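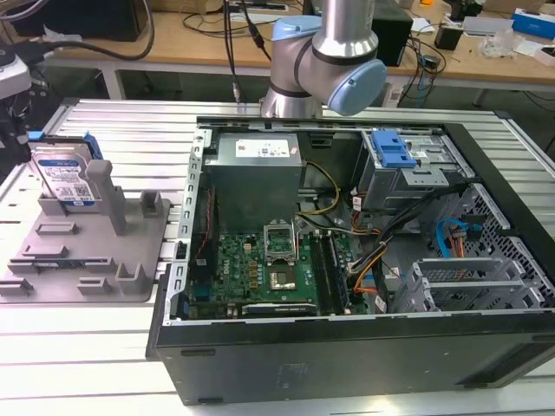
# Fledis desktop disassembly demonstrations

Otis Van Dusen
2024-10-01

Welcome, and thank you for taking the time to read this before you start copying files about. Fledis is a set of demonstrations in which a person shows a robot arm how to take a desktop computer apart and set the pieces down tidily on a fixture. It was put together at our Stulldale workshop for the Castellanos project, and it holds 1,784 episodes from 38 operators, some of whom had never driven an arm before July.

## How the demonstrations were made

Most episodes were recorded by remote control. The operator sits at the Clesex handset, watches the arm directly and moves it a little at a time. The rest were taught by hand, with the operator holding the wrist and guiding it through the job. Each episode says which in its `mode` field, so please do check it — the two sorts feel quite different, and the hand-guided ones tend to be slower near the drive cage.

The computer lies on its side with the panel off, and the grey fixture stays to its left.
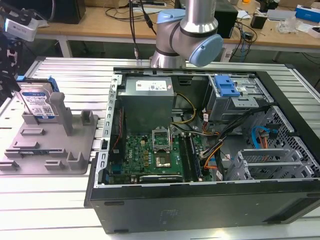
We asked people to work at whatever pace they found comfortable, and to carry on after a fumble if they could. You will therefore come across pauses, second tries and the odd long wander over the power supply. I've left them all in, as I think a learner can get a good deal from watching somebody put a mistake right, but `clean_only.txt` lists the tidier runs if you would like a gentler start.

## What is in each folder

- `fixed/` holds the view of the whole bench
- `wrist/` holds the close view from the gripper
- `joints.csv` has arm positions and gripper opening
- `notes.txt` is whatever the operator cared to write, spelling and all

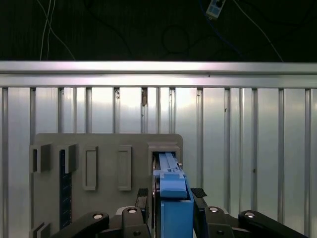 *Wrist view: a blue part held in the square socket on the fixture.*

## Known troubles

In 2 episodes the wrist video starts late. Use the timestamps to line things up, and don't trust the file lengths! Shiny rails can also look nearly white in the wrist view.

## Recent items

- Fledis: changes to the episode notes
- Setting up the Clesex handset
- Stulldale fixture drawings, version 2
- Castellanos: memory module demonstrations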